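Two Fingers, Two Pads and a Lot of Snack Bags

Milan Verhoeven has spent most of the year comparing hand-held grippers for Brorkach, and he still lights up when the talk turns to finger pads. "I could go on about ridges all day," he says. "Stop me if I do!"

He and Chukwuemeka Ogbonna began in May with smooth pads, then switched to ridged ones. They ran 457 grasps with each set, mostly on household stuff - soft toys, cotton balls, cardboard boxes, snacks in crinkly plastic.

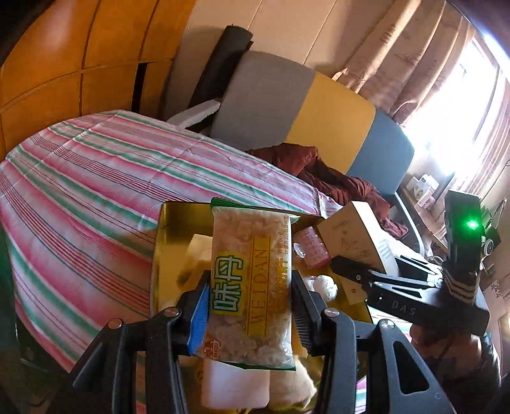 "Plastic packaging is my favorite, because it fights back," Verhoeven says. "Squeeze too hard and you crush what's inside. Too soft and it slides. With the smooth pads we dropped 30 bags. With the ridged ones it was 6, and I was so happy I called Chukwuemeka at home."

Ogbonna was more taken with the camera mount. Tilting it down 20 degrees gave him a much better view of the fingertips, he says, "and then you see the slip starting, which is wonderful."

Would they change anything? Verhoeven wants a lighter handle, as his wrist gets sore by lunch. Ogbonna wants to try softer pads next, and he has already cut the first pair.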